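Overview Projects Reports People Contact

Funded work > Gendunside > Cloth handling > Progress reports

Second progress report: gathering examples for cloth handling
Prepared by Angelica Espiritu for Godelieve Mertens, Hiditz
2020-01-16

Dear Godelieve,

Thank you for your patience over the holidays, and thank you too for the long list of questions you sent after the first report. I have tried to work the answers in as I go, so please forgive me if this wanders a little. It has been a busy stretch at Gendunside and there is a good deal I would like you to know about.

The main news is that we have 2,964 examples of a person guiding the arm through a cloth task from start to finish, all of them saved with the wrist camera, the overhead camera and the positions of the joints. You will remember that in September we had the arm bolted down and very little else, so I am rather proud of that figure, and prouder still of the people who sat through the sessions. Guiding a gripper for a whole afternoon is tiring in a way that is hard to explain until you have tried it (you are very welcome to try it when you visit!).

We started with tea towels, as agreed, because they are small and square and forgiving. After those came pillowcases, then plain cotton offcuts, and since the last report we have gone on to printed and patterned cloth, which I had put down in the plan as a small extra. It has grown into a much bigger part of the work. When the cloth is one colour, the learning system leans very heavily on the edges and shadows to tell where one layer stops and the next begins. Give it something with a busy print and it loses that thread quite quickly.

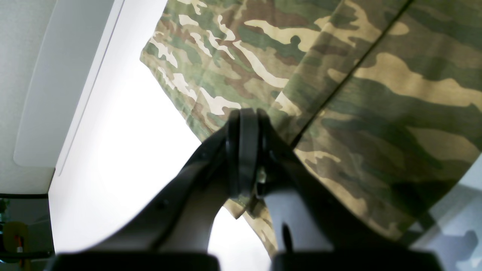 Camouflage has been the hardest of the lot. The blotches run straight across a fold, so that a crease can pass for another streak in the print, and even our most practised operators slow down and lean towards the screen when they are choosing where to pinch. We have 276 examples with camouflage cloth so far. I would like to double that before we train again, and I have moved two weeks of towel sessions aside to make the room. I hope you will agree that this is a fair swap. The towels are well covered by now and I doubt the system would gain much from seeing more of them.

You asked how we decide whether an example is good enough to keep. At first we kept nearly everything, which was a mistake on my part. The trouble was with the ones where the operator had taken hold of two layers when they meant to take one, carried on regardless and finished with something that looked passable. The system was learning from those just as eagerly as from the good ones. We now have a short form that the operator fills in straight after each attempt, saying what they meant to pick up, whether they got it, and whether they let go and started again. A second person looks over the recording later in the week. We went back through the older material in the same way and took out 82 examples, which are already left off the total I gave you above. They have been kept in a separate folder, as I suspect we may want them when we come to teach the system to notice a bad grip.

Attempts with a recovery in them are kept and labelled. If the cloth slips and the operator goes back for it calmly, that is worth having, and I have asked everyone to stop apologising for it.

On equipment, the fingertips we bought from Tavares have held up well. The first set grew too smooth to hold thin cotton and we changed to a ridged kind, with much less slipping as a result. The wrist camera needed a new cable, and we lost four days to that, mostly spent waiting for the post. Light has been our other nuisance. The room is very bright in the mornings and pale backgrounds wash out, so we now note the time and the state of the blinds for every session. I had thought of blacking out the windows altogether, but the people at Grondent, who will be using the finished system in their sorting hall, pointed out that they have big windows as well, and so we are keeping the daylight in.

Spending is close to plan. We are a little over on operator hours and a little under on parts, and the two very nearly meet. The full sheet is with your finance office.

For the next period we hope to finish the camouflage and stripe sessions, begin on garments with sleeves, and bring in two new operators, whose habits will be different from ours. I would also like to set aside 35 pieces of cloth that the system never sees in training, so that we have an honest test waiting at the end. Choosing them has caused more friendly argument than anything else this winter, and if you have a view on whether fleece should be among them, I should be very glad to hear it before we close the list.

With warm wishes from all of us,

Angelica Espiritu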